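Saturday, June 18, 2022

Home since four and I've only now taken my good shoes off, so forgive the handwriting when I copy this out later. We had the gathering for Aunt Ratree. I keep writing "aunt" and she wasn't, she was the lady two doors down who taught me to drive and fed me most of the years I was in middle school, but Ratree Khunthong had more nieces than any woman with one brother ought to have, and I was proud to be on the list.

I should go back a bit. She died in the spring, and the family had the proper service then, the one with the monks, and I missed it with a fever of all things. I lay on the couch feeling like a traitor. So when Boonmee called and said they were doing a second, looser afternoon at the Prellberg hall for everybody who hadn't made it, I said yes before he told me the day. Then he said, "Good, you're speaking," and hung up. That is how Boonmee Thaweesak asks for things.

I had 17 days to write something and I wrote it last night. I had pages! I had the driving lessons and the time she made me parallel park between two trash cans until the ice cream truck had come and gone twice. I had the noodle stall, the church rummage sale where she argued a man down on a lamp and then paid him the full price anyway. What I didn't have was any idea how to start. Every first line I tried sounded like it was off a card. I finally just began with the trash cans and hoped.

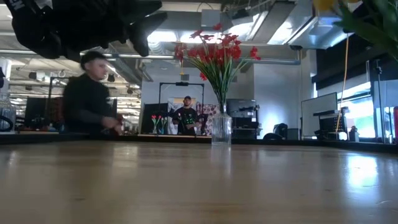 The drive over took forever, with the bridge down to one lane, and I practiced out loud the whole way with the windows up. A kid in the next car was watching me. By the time I pulled in I'd cut the lamp story (too long, and the man with the lamp might've been there, you never know with her).

And so many people. Boonmee had ordered 433 of the little memory booklets from Srithong, the print shop by the post office, which I thought was crazy when he told me the number, and I was wrong. They were still handing them out when I left but the box was getting low. The booklet is lovely. There's her school picture at the front, very stern, and then a page of her recipes with no amounts in them, exactly as she gave them to anybody. "Fish sauce, until it's right." I laughed out loud in line for the guest book and the woman in front of me turned around and said, "The fish sauce?" and we were friends after that. She'd worked with her at Pliline back when they were both sewing collars, before I was born. She told me Ratree once walked the whole floor with her into the manager's office over a broken fan, in August, and wouldn't sit down until it was fixed. I had never heard that one. I've been turning it over all evening.

My turn came after the cousin with the guitar. I did all right. My voice went on the part about the noodles, which I'd been sure was the safe part, and I had to stop and look at the floor for a while. Somebody clapped, to be kind, and then everybody clapped, and then I couldn't remember whether I'd finished. I hadn't. I skipped to the last paragraph and sat down. So the whole bit about her teaching Sunday embroidery to the boys on our street went unsaid, and I'm sorry about that, so I'm putting it here where at least it's written down: there were 9 of us in that class and seven were boys, and my brother can still do a French knot.

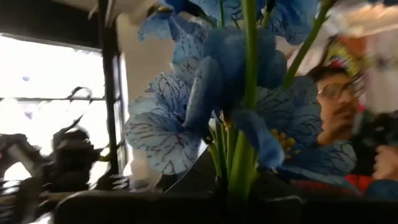
The embroidery came up anyway, over the food. Boonmee wants the cushion covers collected and photographed for the family, as many as people have kept, and I said I'd take it on, which I'll regret. I've got two of hers in the hall closet and one of mine that's mostly knots. Hers are all flowers. She liked big ruffled petals and she'd sit there filling them in with one strand of thread, hours of it, and looking at blue ones with those dark navy veins branching all over the petals made me think of the cover she did for my mother's sewing chair. Artificial flowers wouldn't have bothered her a bit, by the way. She always said a flower you had to water was a flower asking for something. I need to find that cushion. Mom thinks it went to Tucson with my cousin.

Other things before I forget them. The soup was from her own pot, the big dented one, and it took two people to carry. The collection for the temple kitchen came to nearly 700 dollars, and Boonmee read out the total as if he were announcing a lottery. The hall's microphone cut out during the chanting and no one minded. The little ones got into the coat room and had a game going with the hangers. I talked to her brother for a good while and he held on to my wrist the entire time, the same way she used to when she wanted you to listen, and he asked whether I still drive with one hand. I said no. I do, though.

I came home with a plate covered in foil and a bottle of Prirkex, the chili sauce she put on everything including watermelon. The brother is giving a bottle to each of the nieces. There's a whole carton, he said, she bought it the week before she went into the hospital because it was on sale, and what is he supposed to do with a carton. I put mine on the shelf over the stove and then took it down again and opened it. She'd have had something to say about saving it.

Call Mom tomorrow about the cushion. Write to the woman from Pliline, her address is on the back of my booklet in green pen. Return the plate, and put something on it first, because you don't hand a Khunthong back an empty plate. I'm thinking the coconut bars if I can find the good pan.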